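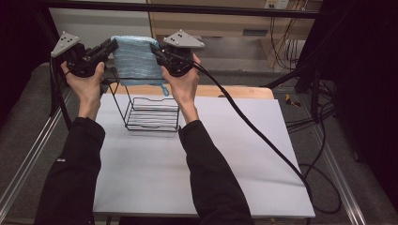 Light-blue textured cloth, folded, held at both edges.

I have been keeping notes on how cotton towels behave in hard water for most of a year, and enough of them have piled up to be worth typing out. The short version is that our towels went stiff within a couple of months of moving to Storkton, the detergent was only part of the cause, and fabric softener made one of the two problems worse.

First the water. The supply here comes out of limestone. My drop test kit gave 361 parts per million as calcium carbonate at the kitchen tap in January, and much the same at the laundry hookup. Anything over 180 is usually called very hard. At our old apartment in Ritchie the same kit gave 100, and we never thought about towels at all.

Hard water does two things to cotton terry or waffle weave. Calcium and magnesium tie up part of the detergent, so a normal dose cleans less than it should. Then carbonate and leftover surfactant dry onto the fiber. A towel carrying that residue feels rough, and it also takes up water more slowly, as the loops are partly coated and stuck to their neighbors.

The usual response is more detergent. I did this for the first few months. It cleans better up to a point, but past that point the machine can't rinse it out, and a high-efficiency washer uses very little rinse water to begin with. I ran one load of clean, dry towels with no detergent at all and stopped the cycle after ten minutes. There was foam against the glass. All of that was old product coming back out.

Softener is the second mistake. It leaves a thin layer of cationic surfactant on the cotton. The towel feels better in the hand and dries you worse. For sheets I have no objection to it.

My absorbency test is crude. I lay a towel flat on the counter, put a drop of tap water on it from a height of one inch, and time how long the drop takes to lose its shine. On a new towel, washed once, it was gone before I could work the stopwatch. On the worst of ours it took 23 seconds. I repeat it in three spots and keep the middle reading. Towels vary a lot from hem to center, so don't test near the hem.

Stripping is the fix for towels that are already bad. I used washing soda and a water conditioner (sodium citrate, sold in bulk by Jeltonell) in the hottest water the tub would give, left them to soak for four hours, then ran two rinses with nothing added. The soak water turned gray. The 23-second towel came down to 7. A second soak didn't improve on that, and I suspect the remainder is wear in the loops.

Ross Hepburn, who commented on my dishwasher post, asked about vinegar in the rinse. It does dissolve carbonate. At the amount people generally use, half a cup into several gallons, I could measure no difference between vinegar and plain water. A stronger dose did help slightly, but the manual for our Gelance washer warns against regular use of acids on the door gasket – I stopped there.

Current routine, unchanged since spring:

Detergent at two thirds of the line marked for a medium load.
One level tablespoon of sodium citrate in the drum.
Warm wash, extra rinse on.
No softener on anything with loops or a waffle texture.
Dryer on medium, taken out when just dry.

The last item matters more than I expected. Overdried cotton feels stiff whatever the water is like, and line drying in still air does the same. A few minutes of tumbling loosens line-dried towels noticeably.

A whole-house softener would deal with most of this at the source. The quote I got was about the price of a new washer, plus salt, and I would have to move a shelf and the dryer vent to fit the tank. I've put that off. I still want to run the drop test on linen, which I'm told behaves differently, and on the cheap microfiber cloths from under the sink. I'll add the numbers to this post when I have them.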